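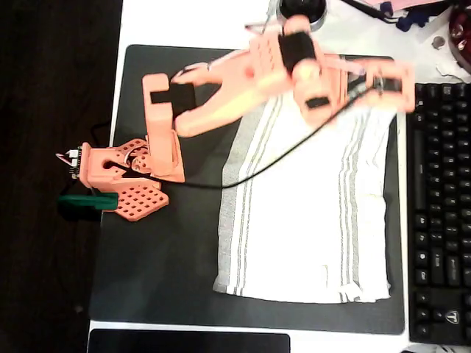 Figure 1. White towel with gray side stripes, folded to a rectangle on the black desk mat.

Folding and Drawer Storage of Dish Towels
Household Textiles, Term Project Report
Iason Fragkou
Project adviser: Iason Theodorakopoulos
January 6, 2022

1. Purpose

The project compared two ways of storing dish towels in a shallow kitchen drawer: folded flat in a stack, and rolled. The quantities of interest were the space taken up and the condition of the edges after repeated handling. A second aim was to write a folding procedure that a person could follow without a template.

2. Materials

Seven towels were used. All were washed before the first measurement and dried flat. The set was bought as one lot from Jodis and kept together for the length of the work. The drawer was a Kouris kitchen drawer with a plain bottom and no dividers. Lengths were taken with a steel ruler and stack height with a depth gauge.

3. Work surface

Folding was done on a black mat on a white desk. Two surfaces were tried before this one. On the bare desk the towels slid when the second fold was pressed down, and the white edge of the cloth was hard to see against the white top. On a terry bath mat the cloth held well but the layers picked up lint. The black mat gave enough grip, and both the stripes and the fringe threads could be read against it. A keyboard stays on the right side of the mat, so the fold was laid out to the left of it.

4. Folding procedure

The towel is laid out with the stripes running away from the person. It is smoothed from the center toward the short ends. Wrinkles left in at this point show up later as a ridge in the stack.

The first fold brings the two short ends together. The long sides are matched by lining up stripe over stripe. Matching by the cut edge was tried and dropped, as the fringe threads are of uneven length and do not give a clean line.

The second fold is made in the same direction. The stripes should still run along both long sides of the finished rectangle. If one stripe drifts inward, the towel is opened to the first fold and started again from there. Correcting the top layer alone leaves the lower layers crooked.

The rectangle is pressed once with the flat of the hand and moved by sliding both hands underneath. Lifting it by a corner opens the fold.

5. Rolling procedure

The towel is folded once, end to end, and rolled from the folded edge. The fringe ends up on the outside of the roll. Rolls were placed side by side with the loose end down.

6. Results

The flat stack took up 3,000 cubic centimeters. The same towels rolled took up 3,881 cubic centimeters, counting the gaps between rolls. The difference comes to 881 cubic centimeters. Rolls also had to be arranged again each time one was removed, since the neighbors unrolled into the gap.

Access was better with the rolls. Any towel could be taken out without moving the others. In the stack, pulling a towel from the middle disturbed the ones above it, and the top towel was used far more than the rest.

Edge condition was judged by eye and by the length of the longest loose thread. Loose threads caught on the drawer front more often with rolls than with the stack. Trimming the threads before storage reduced the catching in both cases. No towel was trimmed past the woven edge.

7. Sources of error

Stack height depends on how hard the top towel is pressed. All readings were taken after one press by the same person, but the pressure was not measured. The volume of the rolled set was calculated as a box around the rolls and includes air that could be used for small items. Humidity in the kitchen was not recorded. The towels felt stiffer on some days, and stiff towels gave a taller stack.

The edge rating is the weakest part of the work. Only one person rated the edges, and that person knew which storage method each towel came from.

8. Recommendations

For a shallow drawer with little free space, the flat stack should be used, with freshly washed towels added at the bottom so that wear is shared. Where the drawer is deep and only partly filled, rolls standing on end may work better. That layout was not tested and is planned for April.

The stripe-matching step should be kept in any later version of the procedure. For plain towels without stripes, a light crease down the middle was used as a guide in a short trial, with less even results.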